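Home News Reviews Events Forum Contact

Ninatlow Game Days: Play Hall Check with Comments
Sunday, March 22, 2020
By Apostolos Lazaridis

Checked before the hall opens for the Tolevent handheld and console weekend. Items are marked OK, FIX or OPEN. Comments go under the item they belong to. Anything marked FIX has to be cleared by Apostolos Sarantis before the doors are unlocked.

ENTRY AND EXITS

1. Main doors open fully and stay open — OK

2. Side exit clear on both sides — FIX
Flattened boxes from the Chatzigeorgiou delivery were leaning against the push bar. Moved them to the storeroom. Check again in the morning, as there is a second delivery due.

3. Exit signs lit — OK
The one over the side exit flickers for a few seconds at switch-on, then holds.

4. Headcount sheet at the desk — OK
Limit for the hall is 466, staff included. The desk copy still had last year's figure on it and has been replaced.

POWER AND CABLES

5. Extension leads tested and tagged — FIX
There are 54 on the list. 3 had no tag and have been pulled. Do not put them back out because a station is short. Ask for a spare.

6. No power strip plugged into another power strip — FIX
Found at the fighting game row. The monitors there have been moved to the wall sockets and the row is now one station shorter.

7. Cables across walkways covered — OK
The rubber covers curl at the ends. Tape both ends.

8. Charging point for handhelds — OPEN
Vendor has not said which chargers it is bringing. No charging of loose batteries, and nothing left charging overnight.

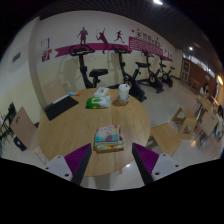
9. Large monitors strapped to their stands — OK
Pulled each one forward by hand. Station 7 moved more than I liked, so the strap was shortened.

DEMO AREA

10. Grusutov demo booth, headset space marked out — FIX
Tape box on the floor was too close to the pillar. Needs a full arm's length on every side. One attendant per headset the whole time it is in use.

11. Headset wipes and bin — OK

12. Flashing light notice posted at the booth and at the desk — OPEN
Booth sign is up. Desk sign still to be printed.

13. Sound level — OPEN
Can't be checked until the stage speakers are connected. Apostolos Sarantis will take a reading during the first match.

FIRST AID AND FIRE

14. Extinguishers in place and in date — OK

15. First aid kit complete — FIX
Low on small bandages. Order placed, and the kit from the office is on loan until it arrives.

Recheck items 2, 5, 6, 10 and 15 before opening. Write the time next to each one and sign the desk copy.

Home News Reviews Events Forum Contact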